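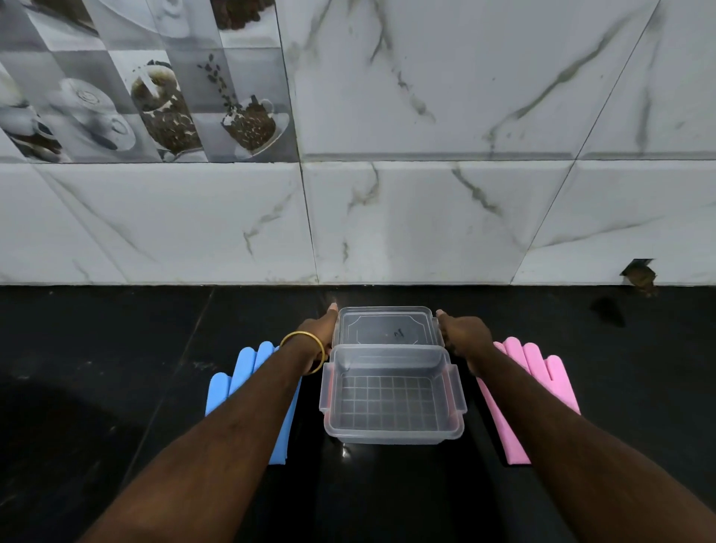

Thaís Rangel wrote to us that a comparison of grippers means very little if all the parts are rigid blocks, and that she would trust our results more if the lids had hinges. We agree with her, and most of the questions below came after her letter. The answers are by Rohani Wattimena for the Kistamwood gripper comparison. Last changed April 8, 2023.

## Which hardware do you compare?

Two grippers on the same arm. The first is the Driditz, with two parallel fingers and flat rubber pads. The second is the Koyama, with three fingers which close around the object by themselves when they meet resistance. The arm is the Erach, and we use its own controller with the factory settings, except the speed limit, which we put lower.

For the human recordings there is no arm at all. A person does the task with bare hands and we record it from head height.

## Why is there a hinged container in the test set?

A hinged lid must be held while the other side is held too. With one gripper this is a different task than with two hands, and we wanted to know how different. In the picture the person has one hand near the hinge and the other at the edge of the lid, by the small tab. When we tried to copy this with one arm, we needed a fixture to replace the left hand. It took us several weeks to accept it.

The locking flaps are a separate task in our list. Please do not mix the results for "lid" and "flap" if you use our table. The flap needs a push outward from below, and the Driditz pads are too thick to get under it without first tilting the container.

## Does the clear plastic give trouble to the cameras?

Yes, a lot. The depth camera on the wrist sees through the floor of the container and reports the counter as the nearest surface. With the raised grid in the floor it becomes worse: some squares are measured, some are not, and the depth image gets holes which change from one reading to the next.

The color image is better. The rim and the bright line on the back edge are usually enough to find the outline. We now take the position from the color camera and use depth only for the height of the gripper above the counter.

## Would a matte, light counter not be easier?

It would be easier, and our first 1000 attempts were made on a white board for this reason. Then we moved to polished black stone and the success rate of the same program became much lower. The stone mirrors the base of the container, and the detector sometimes drew its box around the base and the reflection together. We keep both series in the results and they are marked in the column "surface."

I would advise to test on the difficult surface first. We did it in the opposite order and had to repeat many things.

## What do you use the silicone gloves for?

They are the soft objects in the set. In the task we call "clear the side" the gripper has to pick up a glove lying flat and put it down in another place. The Koyama is clearly better in this. It can press down and gather the material between three fingers, while the Driditz must find a fold or an edge, and a flat glove does not always offer one.

The fingertips of a glove are a bad place to grip. Both grippers could lift the glove from there, but it turned around while it was hanging and we could not put it down in a known direction. The cuff works better.

## How many attempts are in the data?

There are 2889 attempts in the current table. Of these, 44 have a note from us that the controller stopped before contact. We left them in, because people asked us not to clean the data too much, but you can filter them with the column "stop."

## Why do you record from the head and not only from the wrist?

With the head view we see both hands and the object together, and this is what we need to decide where a second gripper should hold. The disadvantage is that the forearms cover part of the counter. Anything which lies directly under an arm is partly lost. In our labels a glove under a forearm is marked "partly visible" and we do not guess the rest of its shape.

The wrist camera has the opposite problem – very good until the last moment, and then the fingers hide everything.

## Is jewelry allowed in the human recordings?

A bangle or a ring is fine. We checked if a shiny object at the wrist moves the hand tracking, and the difference was smaller than the normal noise. Long, loose sleeves are a real problem and we ask people to fold them up.

## Did you change anything on the grippers themselves?

On the Driditz we tried thinner pads. They went under the flaps well, but they slipped on the smooth sides of the container, so we returned to the original ones. The Koyama is unchanged. Its fingertips collect dust from the counter, and after a long session the grip on plastic becomes weaker. We wipe them with a damp cloth at the start of each block and write it in the log.

## Which controller settings should I use to repeat this?

Use protocol version 2, which we follow since November. In version 1 the closing force was set by hand for each object, and two people did not always choose the same value. Now the force is increased slowly until the fingers stop moving, then held. For the open container this matters very much: the walls are sloped, and too much force makes the gripper climb up the wall and leave it.

## So which gripper is better?

For the glove, the Koyama. For the edge of the lid, the Driditz, and the difference is large. For lifting the empty base we found no difference that I would defend in front of a careful reader.

If you can buy only one and your objects are mostly boxes and lids, I would take the Driditz. A reader asked if the answer changes with two arms. We have not tested it yet – the second Erach is ordered, and the fixture stays in its place until it arrives.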